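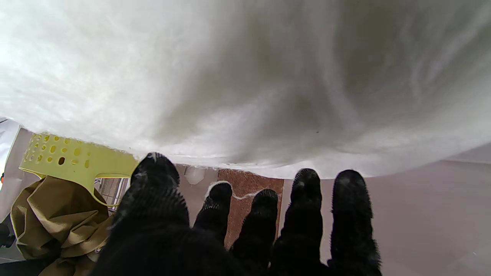
Black glove, white fluff.

Ashok Tripathi, the longest-serving mayor of Stimitcombe, died in June at 84 - or 85, depending on which family record you trust.
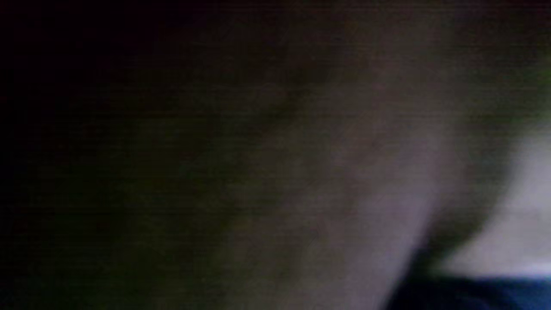 1 min read

He won his first race by 44 votes and held the office for 15 years. Before that he kept the books at Daltine. 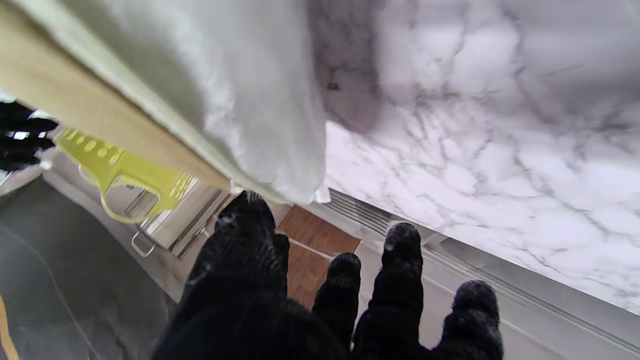 Tripathi asked for a plain burial. His daughter, Babita Bhardwaj, wanted a marker that would last, and she settled on white marble with gray veining, much like the countertop in the photo. It carries his name and no title.

More than 200 people came to the service. He is survived by Bhardwaj and 8 grandchildren.
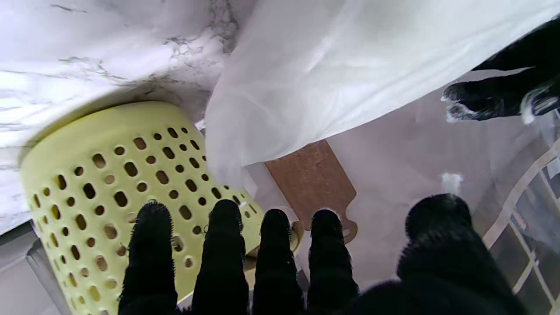

A pale yellow-green basket on its side.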